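Rapport de projet : tri magnétique des refus de crible sur la ligne 2

Le projet a été mené chez Pestley, dans l'atelier de broyage de Vesoria, de mars à juillet. L'entreprise nous demandait de comparer deux solutions pour retirer les morceaux de fer du convoyeur avant le concasseur secondaire : une poulie de tête à aimants permanents et un séparateur suspendu placé en travers de la bande. Les deux appareils ont été prêtés par Estoline.

La bande de la ligne 2 est peu inclinée et la couche de matière reste assez mince. Le fer récupéré se compose surtout de boulons, de bouts de grillage et de dents de godet usées. Jusqu'ici, le tri se faisait à la main, à l'arrêt, en début de poste.
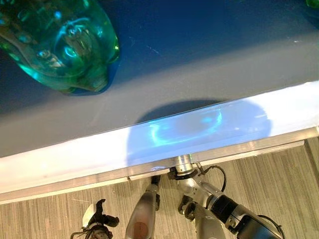
Selon Mahmoud Ait Brahim, il aurait fallu commencer par la poulie seule, car le suspendu oblige à reprendre le portique et masque les résultats de la poulie quand les deux tournent ensemble. Nous avons suivi cette remarque à partir de la deuxième série d'essais.

Déroulement des essais

Chaque série a été faite avec la même matière, pesée à l'entrée. Les pièces ferreuses ont été récupérées dans un bac sous la goulotte, puis triées par taille. Sur l'ensemble des séries, nous avons compté 2 439 pièces. Rafia Memon a tenu le tableau des pesées, Naheed Bhutto s'est occupée des réglages de vitesse et j'ai relevé les distances entre l'aimant et la bande.

Avec la poulie, les petites pièces prises au fond de la couche sont bien retenues. Les pièces longues posées sur le dessus passent plus souvent. Le séparateur suspendu donne le résultat inverse. Quand la vitesse augmente, la poulie perd jusqu'à 20 % de son rendement, surtout sur les boulons courts.

La trémie Chaudhry placée en amont s'est bouchée pendant la troisième série. Les valeurs de ce passage ont été retirées du calcul et figurent seulement en annexe.

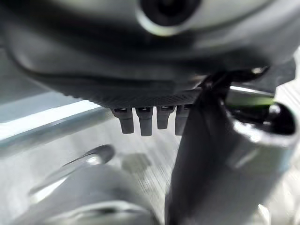 Pourquoi ne pas avoir testé un électro-aimant ? Le coffret électrique de la ligne n'a plus de départ libre et son remplacement sortait du budget fixé par l'entreprise.

Bilan

Nous proposons d'installer la poulie en tête et de garder l'emplacement du suspendu pour une seconde phase. Le nettoyage du racleur doit être ajouté à la fiche de maintenance, avec un contrôle du jeu une fois par mois. Le plan de montage a été relu par Martti Koivisto, qui demande de rallonger la goulotte côté fer.

Zubaida Ghumman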